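Notes from the Kondus open day (read before section)

Okay, so for those of you who couldn't make the Kondus visit, I'm writing up what I scribbled down while it's still legible. If you were there, skim this anyway, because the homework at the bottom leans on it.

Themis Spanos ran the demonstration we spent the most time at, the one on grasping in tight spaces. His opening point was simple and I want you to remember it: picking something up off an open table is a very different problem from getting it in or out of a box. On a table you can come in from any side. In a box the walls pick the side for you, and the fingers themselves take up room (people always forget this when they do the math on paper!). So before you ask whether the gripper can hold the thing, ask whether the gripper and the thing fit through the opening together.

He also talked a lot about shape. Flat sides are easy. Domes and bulbs are a pain, because two fingers closing on a curve touch it in small patches, and if those patches sit a little above or below the widest part, the object wants to squirt out. Remember the friction cone from February? Same story, go dig out that page.

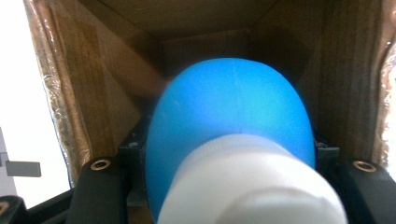 Then there's what the camera gets to see. With the camera riding on the gripper, whatever you're holding is right in your face and hides a good part of what's behind it. Jozefína asked how you'd know how far you are from the back wall, and Themis threw the question back at us. We came up with two answers: look at the side walls and use the way they close in, or remember what you saw on the way in. Both are fine. I like the second one better but it needs a decent pose estimate, and we haven't gotten to those yet.

Shiny surfaces came up too. Crinkly foil throws highlights that move when you move, so a matcher that loves bright corners will happily track a reflection. Watch out for that in your own recordings.

The practice set they're sharing with us has 296 grasps in it. Aliki has the link, so email her if you can't find it.

For next time:
Read chapter 9, skipping the proofs.
Sketch a two-finger grasp on a dome, from the side, and mark where the contact forces point.
Pick one grasp from the set and write half a page on what the camera can't see.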